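Oiling a Butcher-Block Top

Use food-grade mineral oil. Olive and sunflower oil turn sticky and start to smell within a few months.

Scrape off any dried glue or food with a plastic scraper. Sand along the grain with 90 grit if the surface is rough, then 300 grit to finish. Wipe off the dust with a barely damp cloth and leave the top until dry to the touch.

Warm the oil bottle in a bowl of hot water. Pour a thin line down each plank and spread it with a lint-free rag, ends included. End grain takes up more oil than the face and usually needs a second coat the same day. Leave overnight and wipe off the excess.

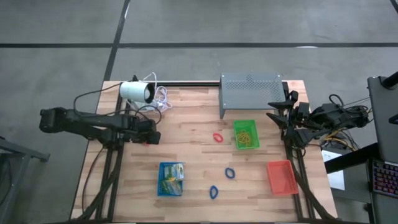
One reader in Trurkum reports that two thin coats a day apart left her top less greasy than a single heavy one, and asks whether beeswax can go over them. It can, once the oil no longer marks a paper towel. Rub it in sparingly and buff after 22 minutes.

Re-oil when water drops stop beading. In dry winter air, check monthly. Spread used rags flat outdoors to dry before throwing them out.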